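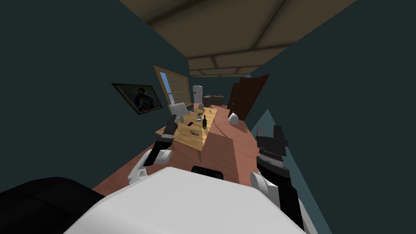 Three thousand dollars a year for a pretend kitchen, a reader wrote after my last post, and does the pretend fridge at least come stocked?

I haven't found a way to open the fridge, so I can't say. The product is Oton, a simulation package from Plonitside, and the bill is 3,000 for one seat. For that you get a two-armed robot, a set of rooms, and 214 household objects to knock over. The laptop, the bowl and the green bottle on the table are all from the standard library, as is the teapot, or jug, or whatever it is. I have been calling it the teapot in my notes.

Setup took me most of a Tuesday. The installer wants a license file, and the license file wants an account on a different site with its own ideas about passwords. After that it behaved. Rooms load in about 5 seconds and the arms go where you send them – even when you have sent them somewhere stupid.

Grasping is the weak spot. Bottles are fine. Cups slide around as if buttered until you raise the friction setting, and the manual gives that setting one line. Delaunay, the cheaper package I used before, handled cups better and had much uglier walls.

Support answered 3 of my questions and sent me a link to the manual for the rest. I've paid through January. The Denum add-on, with soft objects like towels, costs extra, and I'm holding off until the cups are sorted.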